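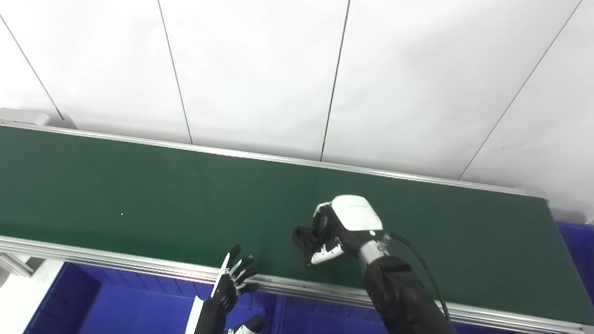 **RIKAU, June.** A group at the Menine workshop has shared the first results from a study that will sound modest to anyone who has never tried it: teaching a two-handed robot to take small parts off a conveyor belt and put them in the right bin, using far less practice material than the group had needed before.

The study goes by the name Maglaya, and it has been the main business of the upstairs lab since winter. The idea behind it is easy enough to tell over a cup of coffee. Most robots of this sort learn by copying. A person guides the hands through the job over and over, the machine records what its cameras saw and what its joints did, and a program then tries to work out the pattern. The trouble is that a great many of those recordings are nearly alike, and a person can spend a whole tiring morning adding to the pile without teaching the robot a thing it hadn't already picked up.

What the Menine group did was to let the program say where it was unsure. After a short first round of guided runs, the robot was set to work by itself, and whenever its own predictions began to disagree with one another it stopped and waited for a person to step in and carry on from that very spot. Only those rescued stretches went into the next round of training. With 60 guided runs at the start and five rounds of this kind of topping up, the robot came to handle the sorting job as steadily as an earlier version trained the long way, and the people doing the guiding were glad to have their mornings back.

Much of the gain came in the last little stretch before the fingers close. Small dark parts are hard on a hand like this one, which has to curl its fingers down over the part and block its own view of it while doing so. In the older recordings the operators tended to rush through that bit, as people will when they have done it many times in a row, and the robot learned to rush as well. The new method kept asking for help in exactly that place, and so that is where most of the fresh material ended up being gathered. 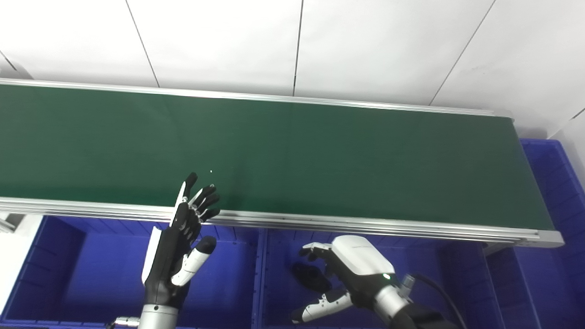

Using two hands raised a question the group hadn't given much thought to in the beginning, and it has turned into one of the more interesting parts of the write-up. For a job one hand can mostly manage, what should the other one be doing? The early programs let it drift, and a drifting hand is a nuisance when there are bins close by in front of the belt and a metal rail running along its edge. The group settled on treating the idle hand's position as something to be learned along with everything else, so a left hand held upright over its bin, fingers up, while the right stays low with its fingers curled counts as a posture like any other, and the program is scored on it. The operators grumbled a little at having to mind both hands all the time, but the recordings were cleaner for it.

There are limits, and the group is open about them. All of the training was done at one station, with one belt and the same pale wall behind it, and no one would promise that the skill carries over to a busier room. A softer part, or one that rolls, may well need a fresh set of guided runs. The stopping and waiting is also slow, which matters little in a lab but would matter a good deal to a packing line trying to get its orders out before lunch.

That last point is on the mind of Rukberg, the parts supplier across the river, which has lent the project a mixed batch of its smaller fittings and would like to see the method tried on them before fall. The group plans to build two more stations for the purpose, each with different lighting, and to see how much of the present training can be reused. A longer report, with the operators' own notes at the back, will be available from the Menine front desk later this summer, and the workshop is happy to mail a copy to anybody who asks.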